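Kitchen Automation at a Catering Site: Effects on Prep Staff
Project report, Group 7
Marlene Petrenko, Dymphna Keane
Supervisor: Bríd Mac Carthaigh

1. Background

Keogh runs a contract kitchen that sends out 4,000 meals a week. In December the firm began a trial of Oviren, a control program for a kitchen robot that puts away produce and clears the sink area. Our project looked at what the trial changed for the prep staff. We did not measure the speed of the robot itself.

Each task is first run in a simulated kitchen. The simulation holds wall units, a counter, a sink and loose items of food and tableware. Staff review the simulated runs on a screen before a task is released to the floor.

2. Method

We interviewed 15 employees and read 978 entries in the shift log. Entries were sorted by task and by who had to act on them. Two reviewers sorted the entries separately and settled differences by discussion.
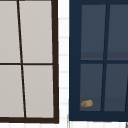

Log entries written before the trial mostly concern stock and missing items. Entries written during the trial more often concern where an item was left and whether a door was shut. The wording also changed. Staff began to use the unit names from the simulation, such as "navy unit," in notes to each other.

3. The review task

Reviewing runs was not in any job description at the start. It went to whoever was on the early shift. Bernadette Costello, shift lead, set a fixed list of points to check:

- Cabinet doors: note any door standing open over the sink or counter.
- Produce: note the shelf position of each item, including items that touch.
- Sink: note anything in the basin before the task is passed.
- Plates: note food still on a plate.

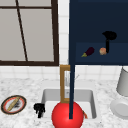

4. Findings

4.1 Time. Early shift staff spent less time on put-away and more on review. Most of those interviewed called the trade even. Seven said review was more tiring, as it meant sitting still and looking for small faults.

4.2 Skill. Staff with long service found placement faults that the software did not flag. Their pay grade did not change during the trial.

4.3 Say in the work. Staff could reject a run but could not see what was done with the rejection. This was the most common complaint.

5. Limits

One site was studied. The late shift is underrepresented, and the log has gaps where the form was changed.

6. Recommendations

Add review to the job description and rotate it. Show the outcome of each rejected run to the person who rejected it. Repeat the interviews after the robot has been in use for a full year.

Last updated: January 13, 2023
2 comments | 7 shares
Contact | Copyright Group 7 | Back to top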